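Week 5 – Reading a walled town on foot

Notes for those of you who missed the lecture, and for those who were there but couldn't read my writing on the board (fair enough).

I started with Surkby because I've led groups there every October for years and I still get lost behind the salt market. It's a small hill town with a ring wall, two gates that still work as gates, and a citadel that takes up far more room than you'd guess from the valley road. Most visitors come up by coach, do the citadel, buy a magnet and leave. They see the grandest bit and miss the town!

So, how would you plan a half day there? My order is lower gate, tanners' lane, the cistern, lunch, then the citadel after three, when the coaches have gone. The climb is 272 steps if you take the north stair. There's a ramp on the east side as well – longer, much kinder on knees, and the one I'd put in any itinerary for a mixed group.

Alžběta Vrabec's walking guide is your main reading this week. She's very good on street names, and chapter two has a lovely section on how the lanes bend to follow old drains. I think she's too trusting about the founding date, though. The town likes to say 1001, which is painted on the side of the ticket office, but the oldest charter she cites is a later copy and the copyist clearly enjoyed a round number. Please don't put it in your brochure as a fact. "By tradition" will do nicely.

A few of you asked about food. The Kaczmarczyk bakery by the lower gate opens at 7 am and does a plum loaf I'd travel for. Grillix, up on the square, has the view and charges for it. If you're costing lunch for the assignment, get a price from both.

For the assignment: write a half-day walking itinerary for a historic town of your choice (not Surkby, I've read enough of those). The limit is 1000 words, and your map doesn't count toward it. Include walking times, one toilet stop and somewhere to sit down when it rains. Vrabec, chapters two and four, before next class.

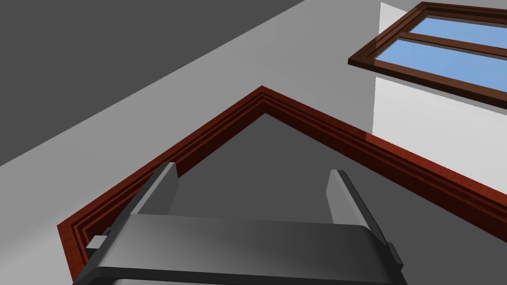 Fig. 1. Gripper and room corner, computer rendering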